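4. Preparing the two-arm table for a session

This section is for operators who have finished the introduction in section 3. The rules were written by Puspita Lubis for all Borine cells. Please follow the steps in the given order.

4.1 Before power is on

1. Check that the frame clamps are tight. Push each corner of the frame with your hand. It must not move.

2. Look at every cable from the arm base to the gripper. A cable must have enough slack for the full movement of the elbow, but it must not hang where the fingers can catch it.

3. Walk once around the table. Cables on the floor must lie flat, and no cable may cross the place where the operator stands.

4. Know where the stop button is, and put your hand on it one time before you start.

CAUTION: An arm can pass over the edge of the table when its elbow is folded. Keep a free distance of 650 mm on both sides. Do not lean on the frame.

4.2 Placing the objects

5. Put the large items first, for example the stand, and then the small items.

6. Glass pieces go directly on the wood, with space between them. Do not stack glass.

7. Tall holders may stand on the perforated top of the green stand. Short ones can go on the table. 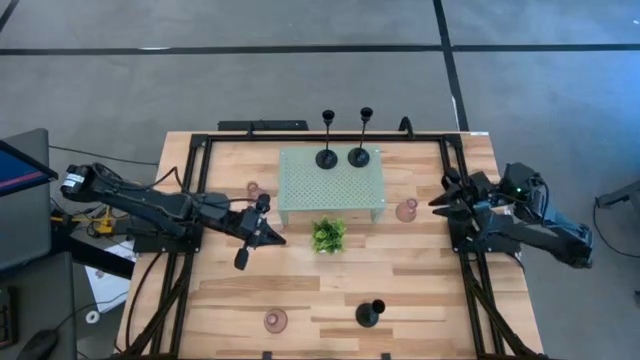
Page last changed: Saturday, May 27, 2023

The two grippers face each other across the table, so most objects can be reached from both sides. In this layout a pink glass piece sits close behind the left gripper. For such a piece, move the arm away first and only then move the glass. Never pull an object out from behind the fingers.

Note: A plant in a pot is allowed. Water it outside the cell and let the pot drain for 30 minutes before you bring it back.

4.3 First movement

8. Switch on the left arm, wait for the ready message, then switch on the right arm.

9. Set the speed limit to 13 percent. Move only one arm at a time.

10. Bring each gripper above the highest object, and after this move it to the side. Do not move sideways at the height of the holders.

11. If an object falls, stop both arms. Pick it up only when the motion is locked.

CAUTION: Broken glass must be removed with the brush and pan. The session can continue when 2 persons have checked the table.

Questions about these rules go to Gregor Lamont at the Grovcombe site.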